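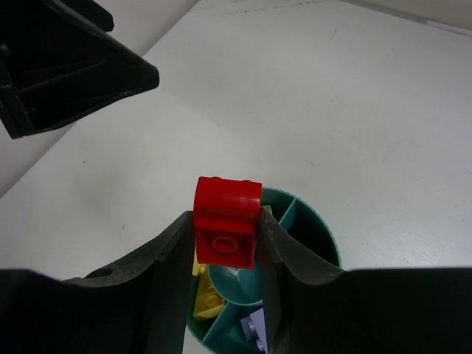
图3-1 红色乐高积木一块，底面朝前

第三章 Pevel 分拣柜：安装、清洗、贴标、入柜

看到这一章的时候，我默认你已经拆完箱了，柜体、抽屉、背板和那包螺丝都摊在地上，旁边还有一大堆等着住进去的二手积木。别急着往抽屉里倒！我第一次装的时候就是倒得太早，后来柜子要挪二十厘米，只好全部再倒出来。先装柜，再洗，再贴标，最后入柜，按这个顺序走会省很多力气。

本章说的是70抽的标准柜。小号的装法差不多，只是少一层横隔，3.1的第5步可以跳过。

3.1 组装柜体

1. 找一块平的地面，铺条旧毯子。把两块侧板内侧朝上放好，有槽的那一边对着自己。

2. 把底板插进侧板最下面的槽里，推到底。推到底的时候会有一声闷闷的“咔”，没听见就再推推，或者用橡皮锤隔着毛巾轻敲两下。

3. 拧上底部的四颗长螺丝，先拧到八成紧。留一点松量，后面装横隔的时候才好调。

4. 从下往上装横隔。每块横隔的正面有一条浅浅的倒角，倒角朝外朝上。装反了抽屉也进得去，就是拉出来的时候会刮，听着牙酸。

5. 装中间那块加强横隔。它比别的厚一点，包装里单独裹了一层纸，别当成垫板扔掉（我认识的人里已经扔掉两块了，后来只能写信去补）。

6. 盖上顶板，把所有螺丝拧紧。这时候柜子还躺着，先别立。

7. 把背板从上往下滑进后面的槽里，到底之后用小卡扣固定。

8. 两个人一起把柜子立起来。靠墙站好，用附带的L形件固定在墙上。

注意：L形件一定要装。抽屉全装满以后，小朋友同时拉开上面几排，柜子是会往前倾的。墙体是空心板的话，请换成合适的膨胀钉，包装里附的那种只适合实心墙。

注意：不要把柜子放在暖气旁边，也别放在下午太阳直晒的窗口。浅色的积木晒久了会发黄，透明抽屉也会变脆。

提示：立起来以后空着放一晚，第二天再把螺丝紧一遍。我家的木地板有点软，放一夜之后左边的柜脚低了一丁点，抽屉自己会滑开，垫了张折起来的硬纸片就好了。

3.2 试抽屉

1. 先把最下面一排的抽屉放进去，逐个拉出、推回。

2. 有哪个发涩，把它和旁边的换一下试试。多半是抽屉边上还留着一点注塑的毛边，用指甲刀的锉面磨两下就行。

3. 抽屉后部有个小挡舌，防止一下子整个拉出来。想取下抽屉，拉到头之后往上抬一点再抽。手指别伸到抽屉底下托着，会夹到。

4. 确认没问题，再装上面几排。

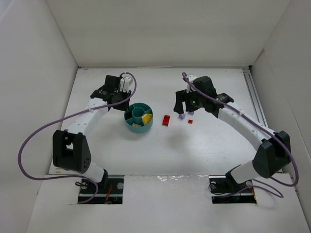 3.3 清洗

二手积木什么都可能沾着：饼干渣、猫毛、彩泥，有一回我还从一块长条底下抠出来半颗葡萄干。下面这套流程是Jadwiga Czerwiński教我的，她在Sowa玩具图书馆洗了好些年积木，我只改了晾干那部分。

1. 先挑。把带贴纸的、带印刷图案的、带电线或者马达的、布料做的小披风小旗子，通通拿出来另放。这些都不能泡水，用拧干的湿布擦一擦就好。

2. 拆。粘在一起的块尽量拆开再洗，夹缝里最藏灰。薄板叠薄板那种最难拆，用起件器，千万别用牙！

3. 装袋。用Wetari网袋，装到一半就够了，装太满中间的洗不到。拉链头塞进松紧套里，不然泡着泡着自己就开了。

4. 泡。盆里放温水，手伸进去觉得舒服的那种温度，加一点普通洗洁精。不要用开水，塑料会变形，变形的积木扣上去松松垮垮，再也救不回来。

5. 揉。隔着网袋轻轻揉，水浑了就换。特别脏的单独拿出来，用软毛旧牙刷刷底面的空管和边角。

6. 冲。清水冲到没有泡泡，再冲一遍。残留的洗洁精干了以后会让积木摸起来黏黏的。

7. 甩。拎着网袋到阳台上甩，或者放进沙拉脱水篮里转。我强烈推荐脱水篮，又快又解压。

8. 晾。铺在干毛巾上，单层摊开，空心面朝下，隔几个钟头翻一次。风扇开小档对着吹会快很多，吹风机的热风不要用。

警告：不要用漂白剂，也不要把漂白剂和别的清洁剂混在一起。洗衣机和洗碗机我知道有人在用，本手册不建议，弄出来的划痕和变形不在保修范围内。

警告：小零件有窒息危险。清洗和晾晒的时候，把三岁以下的孩子和家里的狗都隔在另一间屋子里。

怎么知道干透了？挑几块底下有空管的，在纸巾上磕一磕，没有水印就算干了。没干透就关进抽屉，过一阵子打开会有一股闷味，那就得从头再洗一次，我洗过，心情很差。

3.4 想好怎么分

这一步没有标准答案，我只能把自己踩过的坑讲给你听。

按颜色分是最好看的，摆在柜子里像彩虹一样，客人来了都要夸。可是真要搭东西的时候，要在一抽屉红色里找一块红色的小件，眼睛会花掉。按形状分就没那么漂亮，但手感完全不同，一抽屉都是同一种件，颜色一眼就能挑出来。我家里现在是按形状分，量特别大的形状再按颜色拆开。

Teodor Piątek坚决反对，他给社区活动室配的柜子全按颜色来，理由是五六岁的孩子只认颜色，收拾起来快。我去看过，收得确实快，所以给小小孩用的话，听他的。
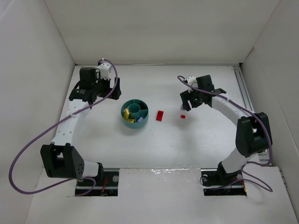

分类的时候可以照这个办法走：

1. 第一遍只分粗类：砖块、薄板、斜面、轮子和轴、人仔和配件、剩下的怪东西。用六个浅盘，鞋盒盖就很好。

2. 第二遍一盘一盘地细分。细到什么程度，看你的抽屉够不够。一个抽屉里混着两三种形状差别大的件，完全没关系。

3. 最常用的形状放在和胸口差不多高的几排，孩子用就放低一些。重的大件放最下面，柜子也更稳。

4. 留几个空抽屉。一定要留！我第一次把柜子塞得一个空位都没有，下个月朋友又送来一袋，整个柜子重排。

5. 坏件单独放一个抽屉，咬过的、裂了的、扣不紧的都丢进去，攒够了一起处理。

3.5 贴标

标签用Lotia打印小程序做，装好以后按下面的步骤来。

1. 打开小程序，新建一个柜子，选“标准柜”。界面上会出现一张和柜子正面一样的格子图。

2. 点一个格子，输入名称。名称尽量短，太长会自动缩小字号，贴上去只有蚂蚁看得清。

3. 选图标。自带的图标库里一共有2,235个，用上面的搜索框找，不要一页一页翻，我真的翻过。搜不到就换个叫法，比如“斜面”找不到就试“坡”。

4. 整排填完，点“预览”，检查有没有重复的格子。

5. 打印一张试纸，用普通白纸就行，剪下来比一比抽屉正面的凹槽。合适了再换标签纸。

6. 抽屉正面先用干布擦干净，从左边往右边慢慢贴，贴歪了趁早揭，过一夜就不好揭了。

提示：给还不识字的孩子用，图标放大，文字关掉。Wajid Yousafzai的办法更直接，他在每个抽屉正面用可移胶粘一块实物，孩子看见什么样就往里放什么样。缺点是粘上去的那块总会被某个急着用的人抠走。

提示：做好的标签记得导出备份。换手机的时候，小程序不会自动把旧数据搬过去。

3.6 入柜

1. 每个抽屉装到七八分满。装平了，往回推的时候顶上的积木会卡住上面的横隔。

2. 抽屉一排一排放，放完一排，整排拉一遍，看顺不顺。

3. 人仔的头发、帽子、手里拿的小东西，先放进带盖的小盒，再放进抽屉，不然全沉到底下找不到。

4. 在Lotia里给每个格子填上大致的数量。这一步可做可不做。我做了，头一批入柜1,335块，填完特别有成就感，之后就再也没更新过。

注意：单个抽屉不要装金属轴、马达电池盒之类的重物。电池请取出来另存，漏液会毁掉一整抽屉。

3.7 常见小毛病

抽屉推不到底：先看后面有没有掉进去的积木。把左右相邻的抽屉也取下来，用手电照一照，十有八九有一块小薄片躺在那儿。

柜子晃：检查顶板螺丝和L形件。都紧的话，大概是地面不平，调柜脚，顺时针是升高。

标签起翘：换过标签纸牌子的话，先怀疑纸。没换过，就用棉签蘸一点点酒精擦抽屉正面，等干了重贴。别擦到标签上，字会糊。

抽屉有静电，小件粘在壁上：冬天常见，十一月一开暖气我这儿就开始了。用微湿的布擦一遍抽屉内壁，晾干再用，能管一阵子。

分好的积木又混了：这个我也没有好办法。我家的规矩是，混了的先统统扔进最下面那个大抽屉，攒到下雨天，一边听广播一边分。

换抽屉、补横隔或者补L形件，请把柜体背后的编号抄下来，连同你的收货地址一起寄给配件部的Jarosław Adamczyk。编号在背板右下角，柜子靠墙以后就看不见了，所以最好在3.1的第8步之前先拍张照存着。

下一章讲怎么在标准柜上面再叠一层，需要另购连接件。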